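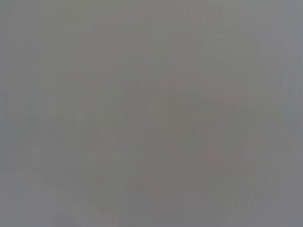

図1 ほぼ一面の灰色。中ほどはわずかに緑がかり、左右の端は青みが強い

色彩学入門 第4回 配布ノート「グレーは何色か」

先週の続きです。前回は時間切れで補色の話が途中になってしまって、すみません。残りは今日の後半でやります。ノートを先に配ってほしいという声がけっこうあったので、今回からは授業で話すつもりのことをだいたいそのまま書いておきます。話が脱線したところは各自で書き足してくださいね。

1. 無彩色と「ほとんど無彩色」

教科書では、白・グレー・黒をまとめて無彩色と呼びます。色相がなく、彩度がゼロで、明度だけがある色です。定義としてはこれで終わりなんですが、みなさんが絵の具屋さんや布地の売り場で出会う「グレー」のうち、本当に彩度ゼロのものはかなり少ないです。たいていはどちらかに少し寄っています。青に寄ったグレー、黄みのグレー、緑がかったグレー。私はこれを授業では「色つきグレー」と呼んでいます(正式な用語ではないので、レポートでは「低彩度色」と書いてください!)。

図1くらい彩度が低いと、ひと目では「グレーだな」で済ませてしまいます。でも中ほどと端を見比べると、寄っている方向が違うんですね。色つきグレーを見分けるコツはこれで、一枚だけをじっと見ないこと。隣に別のグレーを置くと、急に色が見えてきます。

2. 隣の色に引っぱられる話

同時対比は第2回でやりました。覚えていますか。同じグレーの紙を赤い台紙と緑の台紙に置くと、赤の上では少し緑っぽく、緑の上では少し赤っぽく見える、あれです。グレーは自分の主張が弱いぶん、周りの影響をまともに受けます。

学生のころ、これで大失敗をしました。下宿の壁を塗り替えたくて、店で小さな色見本をもらって、きれいなニュートラルグレーだと思って買ったんです。塗ってみたら、どう見ても薄紫。床が黄色っぽい板張りだったので、その反対側に引っぱられたわけです。しかも夜に電球をつけるとまた違う色になる。友だちのカースティ・ヘブデンには「ラベンダーの壁、かわいいね」と褒められて、何も言い返せませんでした。

なので、壁や大きな布の色を選ぶときは、見本を実際に置く場所へ持っていって、朝と夜に見てください。見本の周りの白い余白は切り落とすか、手で隠すこと。白い余白があると、色が実際より暗く見えがちです。

3. グレーの作り方

白と黒を混ぜる。いちばん簡単です。ただ、市販の黒には青みの強いものがあって、白で薄めるとその青みが出てきます。私の手元の黒もそうで、白をたくさん入れると曇り空みたいな色になります。これはこれで好きなんですけど、「まじりけのないグレー」を作りたいときには困ります。

もうひとつが補色どうしを混ぜる方法です。青とオレンジ、赤と緑、黄と紫。ぴったり釣り合うと色味が打ち消しあって暗いグレーになり、そこへ白を足していきます。釣り合いを少し崩せば、暖かいグレーにも冷たいグレーにもなる。風景画の影にこの方法がよく使われるのは、画面のほかの色と同じ絵の具からできていて、なじみがいいからです。黒を使った影が「穴があいたみたい」に見えて悩んでいる人は、一度試してみてください。

混ぜる順番も書いておきます。明るい色の皿に暗い色を少しずつ足す、です。逆にすると絵の具がどんどん増えます。去年はイマニ・ヤジーさんが紫に黄色を足しつづけて、パレットが二枚とも埋まりました。本人の許可をもらって毎年話すことにしています。

4. 明度の差を読む

色味より難しいのが、わずかな明度の差です。図1にも、ごく薄い縦の筋や、周りより少しだけ明るい丸みのある部分があるんですが、気がつきましたか? 輪郭がぼんやりしていると、差が小さいところは本当に見えにくいんです。人の目は境目のくっきりした差には敏感で、じわじわ変わる差には鈍い。グラデーションの練習が退屈なのに大事なのは、このためです。

見えにくいときは目を細めてみてください。細かいところが飛んで、大きな明暗のかたまりが残ります。少し離れて見るのも同じ理由で効きます。デッサンの先生が口をすっぱくして言うあれですね。

5. 課題

身の回りから「グレーだと思っていたもの」を五つ選んで、絵の具で色見本を作ってきてください。コンクリート、古い靴下、ノートパソコンのふた、なんでもいいです。それぞれについて、次のことをメモしておくこと。

・どの色に寄っていたか
・何と何を混ぜたか(黒を使ったかどうかも)
・昼の光と部屋の明かりで見え方が変わったか

見本は一辺40ミリの正方形にそろえて、白い台紙ではなくグレーの台紙に貼ります。台紙は教卓の横に置いておくので、帰りに一枚ずつ取っていってください。塗りムラは気にしなくて大丈夫です。乾くと色が少し変わるので、乾いてから実物と比べてくださいね。水彩とアクリルでは変わり方が違うので、どちらを使ったかも裏に書いておいてもらえると助かります。

次回は彩度の話の続きで、にごった色をきれいに見せる配色をやります。色鉛筆を持っている人は持ってきてください。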